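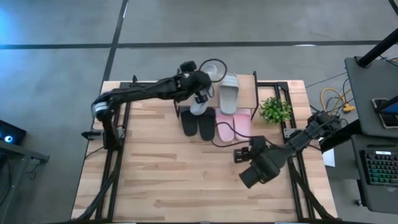
Why do people in Skomville take their shoes off at the door when the next town over mostly doesn't? The best answer I have is that they copy whoever lived in the house before them, and the habit gets passed along with the keys.

Figure 3. Slide sandals on a small shoe rack and beneath it, in gray, black and pink.

3.2 What the door talks told us

I went into this part of the study expecting to hear a lot about dirt. Dirt did come up, but mostly as an afterthought, once I'd been standing in the hall a while and people felt they owed me a proper reason. What they wanted to talk about was guests! Do you ask the plumber to take his boots off? Do you ask your boss? One woman told me she had let her brother-in-law walk on her good rug for years and still thinks about it every time she vacuums.

We mailed the survey to 525 homes in November and followed up with longer talks in the ones that said we could come by (my coauthor, Ayane Sekiguchi, did most of the early visits, and her notes are a lot neater than mine). The survey asked where shoes come off, where they go next, and whether guests are told or just expected to notice. That last item gave us the most trouble. People checked "told" and then, when we talked in person, said they'd never once told anybody anything. They look down at their own feet and wait.

Morelli Street was the odd one. The houses there open right into the living room, so there's no hall to stop in, and I figured shoes would stay on. They came off anyway, out on the step, even in bad weather. Ayane thinks the missing hall makes the rule stricter — there's no in-between floor where a shoe is sort of allowed. I'm not fully sold on that, and we come back to it in Section 8.

House slippers and slides muddied things further. Some people counted them as shoes and some got a little offended that we'd even ask. We ended up coding them separately, which meant going back through the first batch of talks by hand.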